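Can It Tidy Up Yet?

Print this post | E-mail this to a friend

Every September I go back over the same question: which chores can a general-purpose machine do, unattended, in a house or on a shop floor, well enough that I would stop doing them myself. Last year's answer was two. This year's answer is also two, although one of them has changed.

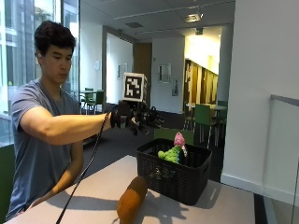

The rules are the same as before. A chore counts if the machine starts from whatever state the room is in, finishes without a person stepping in, and leaves things no worse than it found them. Floor vacuums pass if you own few rugs. Dishwashers don't count on my list, as loading and unloading is the chore and the dishwasher does neither. Laundry folding fails. Wiping a counter passed for the first time, provided the counter is already clear, and it took the place of lawn mowing, which I struck off after a wet spring in Brillville and three rescues from the same flower bed.

The chore people write to me about most is picking up. Toys off the floor, odds and ends off the table, everything into a basket. It looks like the easiest job in the house. A two-year-old can be talked into it. For a gripper it is close to the worst case, and the reasons are worth going through.

Soft things have no fixed shape. A plush toy grabbed by the middle is one object; grabbed by the leg it is a different one, longer and swinging. The planner that computed a clear path over the basket rim computed it for the first shape. Then the toy catches the rim and the basket comes along with it. Perforated baskets make it worse, because depth sensors read the holes as holes and the wall as noise.

Taking something back out is harder than putting it in. The fingers have to go down beside the object, between it and the wall, and close on something they can no longer see. People do this by feel and without slowing down.

The approach getting most of the money right now is to record people doing it. The operator wears a glove that measures the finger joints, with a printed marker on top so a camera can work out where the hand is in space, and does the task over and over. The recordings then train a policy for a robot hand. I like this better than the older method of steering the arm with a joystick, which gives you slow, timid motions that no person would make. A glove gives you motion at something closer to human speed.

It has its own problems. Joint angles tell you where the fingers went and very little about how hard they pressed. Squeeze a stuffed animal and a block of wood and the difference is mostly force. Marker tracking drops out when the wrist turns over, and reaching into a basket involves a lot of wrist turning. And a human hand doesn't map cleanly onto a robot one, so somebody has to decide what the fourth finger's motion means on a hand with three.

Sheena Strachan, who read a draft of this, thinks I am too hard on the method. Her view is that 3000 recordings of one task in enough different rooms will cover most of it -- the "different rooms" part being what gets skipped. I agree with the second half. A policy trained at one table tends to learn the table.

On the shop floor things look better. Torquil Rennie runs the packing line at Cowie, where an arm moves boxed parts from a belt to a tote. It handles 14 part numbers, all rigid, all under the same lights. It stops for help a couple of times a shift. By my rules that is a fail, but he has no plans to give it back, and a person now covers that station along with the one beside it. He tried it on bagged parts in the spring. The bags folded over the suction cups and it went back to boxes.

So the scores for the year: floors, pass. Clear counters, pass. Picking up, fail. Unloading the dishwasher, fail, with better video than last year. Bed making, not attempted by anyone I could find.

Next post will be on door handles. Eilidh Gourlay has sent me measurements for a house built in 1885 with no two knobs at the same height, and I still have to convert them.

Print this post | E-mail this to a friend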